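How to teach a chair-straightening run without making your coworkers hate you

I run the floor robots at Surkotmont, where we rent out desks by the day, and a chunk of my job is now chairs. People get up, people leave, and somebody has to put the place back together for the next morning. For years that somebody was the evening crew. These days it's the evening crew plus a machine, and I get asked all the time how we set that up, so I'm finally writing it down!

Two arms, one chair, one desk, and you start there.

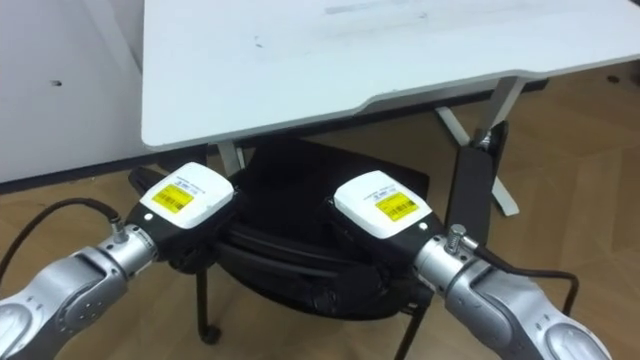
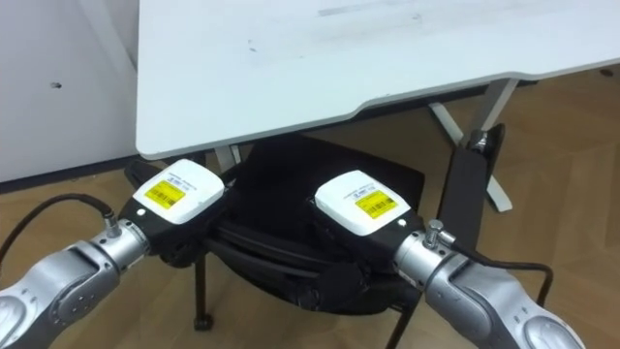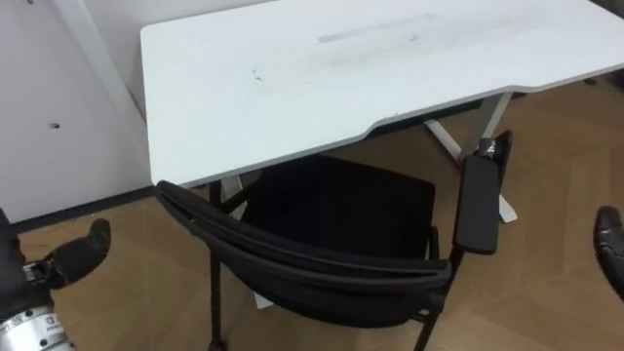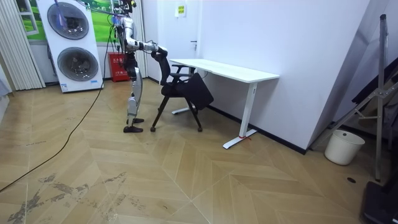

Okay, so before you touch any software, go watch a person do the job. I mean really watch, for a whole shift if your boss will let you. I followed Adanech Kumsa, who has been closing our floors longer than I've been employed anywhere, and I filled half a notebook. She never grabs a chair by the arms. She nudges the back with her hip, checks the desk for crumbs while it's rolling, and moves on. Your robot can't do the hip thing (I asked!) but it can learn where "done" is, and she's the one who knows where done is.

Step 1. Agree on what finished looks like

Get the crew together and settle it with an actual chair. How far in does it go? Can the back touch the edge of the desk? We argued over this for most of an afternoon. Vimala Thevar wanted every chair tucked in tight so the vacuum could get by, and Murray Pearce from the front desk wanted them pulled out a little because it looks more inviting. Vimala won. Put tape on the floor for the first week and write the rule on a card that lives at the station.

Step 2. Clear the starting spot

Pick one desk for training and keep using it. Take the mugs and chargers off, and move any bags from under it. Check the cables on your robot before each session and make sure there's slack for the full reach plus a step back. Then stand where the robot will stand and look at what it has to get past. Table legs are the thing I forgot on my first try.

Step 3. Record the easy version first

Start with the chair straight in front of the desk and only a little way out. Do that one until you're bored. Then turn the chair a bit, then a bit more, then start it off to one side. We went up in batches of 28 and stopped to look at the bad ones after each batch. By the end we had 600 good runs for that one desk, and I'd have been happier with more of the sideways starts and fewer of the straight ones.

If two people are taking turns, write down who did which batch. Priit Lill goes slow and I go fast, and mixing us together gave us a robot that hesitated in the strangest places.

Step 4. Hold two sides, push slowly

With two arms you want contact on both sides of the chair before anything moves. If one hand starts early the chair spins on its casters and you get to start over. We tried pushing on the backrest and we tried holding the seat, and both can work, but choose one per batch. Set the speed lower than feels reasonable. You can always bring it up later.

Also decide on a retreat. Hands open, arms back, then the robot steps away. Record that part every single time, even when you're tired and want to skip it.

Step 5. Try it with people around

I put this off way too long. A robot that does fine at 6 in the morning in a quiet room is one thing, and a robot with Vija Sakalauskas trying to get past with a mop bucket is another. Walk the crew through the stop button, have each of them press it, and then have them press it again a week later. Keep the robot to a part of the floor that's closed to members, with a person watching. Ours still has one.

What changes for the crew

This is the part I wish I'd planned better. We have 1,388 chairs across the building, and before all this, straightening them was the last hour of the night. The crew hated that hour, but they also talked through it. When the robot took over the first section, two of them ended up working alone in different wings, and Adanech was the one who told me it felt lonely. So we changed the route. Now the evening crew does kitchens together, and whoever is minding the robot rotates.

Pay came up right away, as it should. Get the answer in writing from management before the machine arrives, and read it out loud to everyone. Ours says no cut in hours for the first year, and the robot-minding shift pays extra. If your company won't write something like that down, I'd hold off on Step 1.

The other change is that the crew grades the work. At the end of each night whoever's on shift marks a sheet: good, redo, or weird. "Weird" has been the most useful box by far. It's how we found out that the robot was leaving chairs in the right place but facing slightly left, which Vija spotted from across the room and I had missed for days.

Start with one desk, get the sheet going, and don't add a second desk until the crew says the first one is boring. Our second took a lot less time to set up than the first. I'm working on the swivel stools next, and if you've had any luck with those, please write to me!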